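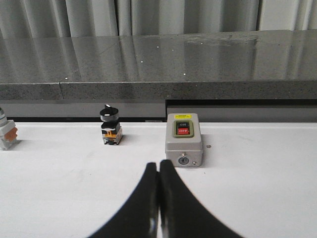 May 2022, bench notes, Ondach chore trials

Switches are the topic for this round. We keep getting asked whether the arm could do the small end-of-shift jobs in the shop, and the one that comes up most is going down the line and turning things off. It sounds easier than folding a towel, and I think it is, but it splits into more kinds of motion than the task sheet allows for. The gray box with the black ON over the red OFF wants a straight push at the right height, and the two buttons are stacked close enough that a sloppy approach angle matters. The rotary selector with the black knob is another job altogether: close on the raised grip, turn, let go without dragging it back. I had both of them under one heading on the sheet. They need separate entries.

Ran the push sequence first, with the Burnen controller on the slow profile. OFF landed 9 times. Of the misses, 2 went high onto the ON button and the rest slid off the housing. When the box shifts on the table, the next attempt starts from the wrong place unless the pose gets refreshed, so I am refreshing every time now. Slower, but the numbers mean something.

Rotary: 4 good turns, 5 bad. In the bad ones the whole switch turned with the knob. Not a fair test of the gripper, to be honest with myself, as a selector in a real panel is held by its mounting nut. Before I repeat it I want it in a plate. Hodžić has a drilled plate left over from the panel job that should fit.

On the general question: for shop chores I would say partly. Pushing a known button on a fixed machine, yes, today, if somebody teaches the position. Walking into a kitchen it has never seen and switching off the right appliance, no. The Ristero paperwork treats those as the same chore and I have asked for the wording to be changed.

Also, pressing hard is not the same as pressing enough. We have no signal back from the button, so a success is whatever I hear as a click. Wire a lamp or a meter across the contacts and log that.

To do:
Mount the selector, rerun at the same speed
Continuity logging on the ON/OFF box
Try the push with fingers fully closed and with a small gap
Ask for softer fingertip pads, the bare ones skate on smooth plastic
Split the task sheet into push and turn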